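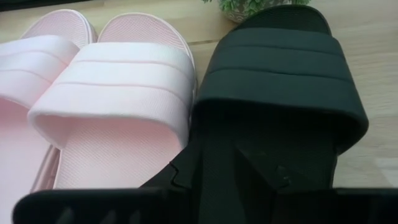 拉希德·萨贝尔（Rachid Saber）迟到了二十分钟，穿着一件肩膀宽得需要侧身进门的外套。他先道歉，再点咖啡，然后花了好一会儿想办法坐下而不压皱后摆。

“1940年代的人是怎么坐电车的，我到现在也没弄明白。”他说。

萨贝尔在斯泰尔霍尔姆（Stellholm）开一家叫“霍尔姆格伦”（Holmgren）的铺子，卖旧衣服，也修旧衣服。店名是前任房东的姓，招牌已经钉在墙上，拆下来要收钱，他就留着了。常有顾客进门找霍尔姆格伦先生，他一般都答应。

铺子里挂着大约400件衣服，其中真正上了年头的有多少，他不肯讲。“我可以告诉你哪些是假的，”他指了指靠窗那一排，“那些是戏服，七十年代某个剧团做来演二十年代的。做得比真的还像，所以卖得最好。”

他对“复古”两个字的耐心有限。有人拿来一条亮片流苏裙，说是曾祖母跳查尔斯顿舞时穿的，他翻开侧缝，里面是一条尼龙拉链。“我说您曾祖母走在时代前面。她很高兴，买了一顶帽子走了。” 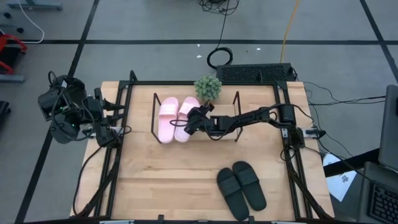 说到修补，他的话多起来。一件斜裁的缎面晚装，在他手里放了3个月，光是拆前人补上去的线就拆了两个星期。前人用的是渔线。“我尊重这个人，”他说，“他想让那条裙子活下去，手段粗暴了一点。”

价钱他定得随心。换一副衬里65，改腰另算，改垫肩要看他当天的心情。今年二月生意最淡，他把所有垫肩拆出来重新填了一遍，填完才发现有5对分不清左右。现在它们放在柜台下面的盒子里，他每隔几天拿出来看看，盼着哪天能认出来。

我问他年轻客人多不多。

“多。周围几条街的学生都来，试一下午，拍照，走人。”他搅着已经凉掉的咖啡，“我不介意，衣服挂着也是挂着。就是有个男孩每次都试同一条高腰裤，试了大半年。我后来给他打了折，他反倒不来了。”

那条裤子还在，他说裤脚收得极好，是在库塔利亚（Kutalia）的一个遗物拍卖会上和一箱餐具一起买来的。餐具他也留着，缺两把叉子。

至于他自己，平时在家穿什么？

萨贝尔看了我一眼，像是被问到了收入。“运动裤，”他说，“还有拖鞋。你可以写，但别写颜色。”

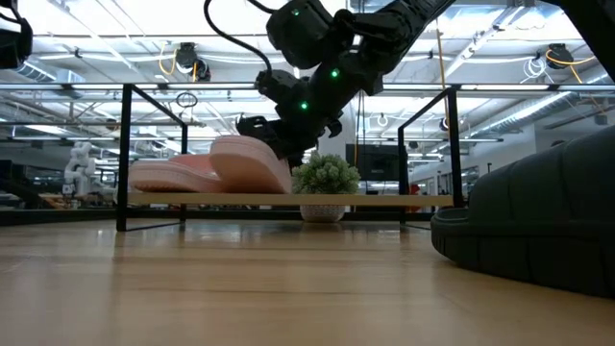

*搁板上的粉色拖鞋，旁边是一小盆绿植。*

他下一步打算去盖莱尔（Gellell）摆几天摊，带一个衣架和那盒垫肩。车还没租，他嫌贵，正在考虑把外套都穿在身上坐火车过去。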